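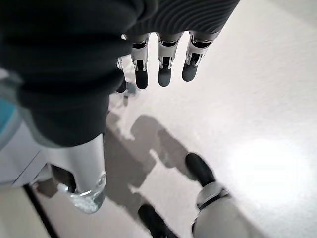 Week 6 notes: learning from demonstrations when the robot has to use its whole body

Last updated 3/9/25. Please read before the lab, and bring the Plisness worksheet with you, filled in or half filled in.

Last week we got as far as behavior cloning on a fixed arm. You collect demonstrations, you train a policy to copy them, and you find out where it drifts. I said then that a fixed arm lets you get away with a lot, and a few of you wanted to know what exactly. So this week we stay with behavior cloning and put it on a humanoid, and the task is a drawer on a medical cart.

Why a drawer? It's a small everyday motion that you've done all your life without thinking, and it has a bit of everything in it. You have to get close enough. You have to find the front edge with your fingers. Then you pull along one line while the thing you're holding is only willing to move along that one line (more on this in a minute, it matters a lot!). And if you're standing on two legs, every bit of force you put into the pull comes back into your feet.

1. The setup we'll be talking about

The method in the reading is called Hyvönen, after the project that put it together, and I'll use that name for the method and the code both. It has two parts. The first is a policy that looks at camera pictures and joint angles and puts out targets for the hands. The second is a lower-level controller that takes those hand targets and works out what the legs and torso should do so the robot stays up. The first part is learned from demonstrations. The second part you can treat as a box for now. We open the box in March after the break, for those who are staying for the second half.

There are two kinds of camera view in it. One is from the head, looking down past the torso at the work. The other is from the wrist, and people always underrate that one until they try training without it. The head view tells you where the cart is. But once the hand is at the drawer, the hand itself is often in the way, and the head camera is looking at the back of it. The wrist view moves with the hand, so it keeps the fingers in about the same part of the picture the whole time and lets the background do the moving. That's handy for a network. It only has to learn how things look relative to the fingers.

The price is that the wrist camera sees a lot of stuff you don't care about. Floor, glare off the floor, the robot's own shadow, its own feet. When the arm hangs down, that may be most of what it sees. A policy will happily latch on to any of it if it happens to line up with the action in your data. Keep that in mind for question 2 on the worksheet.
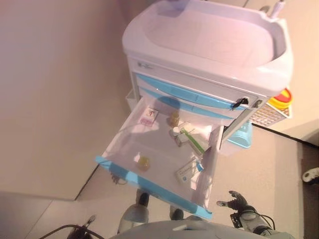 2. What makes the pull hard

Say the hand has hold of the edge. A drawer slides on one axis. Your policy was trained to copy hand positions, and its guesses are always a little off. In free space a small error is just a small error. Against a drawer, a sideways error turns into sideways force, and the drawer can bind. Then the policy sees a drawer that isn't moving, which it has hardly ever seen in the demonstrations, and now it's guessing.

Two fixes are in the reading:

First, make the arm softer. You let it give a bit in every direction, so that a wrong target gets absorbed. Too soft and it can't pull the drawer at all, so there's a sweet spot, and finding it is fiddly.

Second, predict short chunks of motion in one go. The policy commits to the next 20 steps, carries them out, then looks again. This smooths out the jitter you get when it changes its mind at every step. I was skeptical of this one when I first read it — it felt like closing your eyes and hoping — and I came around after running it without chunks on our own data and watching the hand dither at the edge.

You'll be asked to argue for a chunk length in the lab. I don't have one answer in mind. Think about how fast things can go wrong at each stage of the task, and whether one length really suits all of them. Reaching toward the cart can put up with a long chunk. Settling the fingers on the edge probably can't.

3. Clutter, and what the demonstrations should cover

A drawer that has nothing in it is a fairly kind test. Put in small glass bottles, boxes, a vial, a syringe, and the look of the inside changes every time somebody rearranges it. Things can also slide or tip if the pull is jerky. So when you plan your collection, vary the contents, vary where the robot stands, vary the lighting if you can. Vary one more thing that students always forget, which is where the hand starts.

The Brostbridge data set that you'll use has 60 demonstrations for training. I'd like you to train on all of it once, then again on a third of it, so 20, and compare. Pick that third two different ways: at random, and by taking the ones with starting poses that are most unlike each other. Don't tell me which should win before you've run it.

Practical bits. The pictures come in at 1080 lines and you should shrink them before training, or you'll be waiting all night. Omitz, the training script, does this for you if you leave the default on. Run 3000 training steps as a first pass just to see that the loss goes down and nothing is broken. Then go longer.

4. How we score it

This is where I get grumpy. "It opened the drawer" sounds like a clear result and it isn't. Is it open if it's halfway out? Is it open if a bottle fell over on the way? What if the robot let go, stepped back and grabbed again? Write your rule down before you look at a single run, and score every run by it, even the ones that annoy you.

I'd also like you to split the score by stage: reach, contact, pull, release. With only one number at the end you can't tell a policy that never finds the edge from one that finds it every time and then pulls crooked, and those two need very different repairs. In the first case I'd go look at the wrist pictures. In the second I'd look at the arm stiffness before I touched the network at all.

For the lab

Read sections 2 and 4 of the paper. Skim 3, the math in there is last week's with more subscripts.

Worksheet questions 1 to 3 are due at the start of the session. Question 4 we'll do together, so leave it blank.

If Omitz won't install on your laptop, use the lab machines. Don't lose your weekend to it, and do send me the error message so I can fix the instructions.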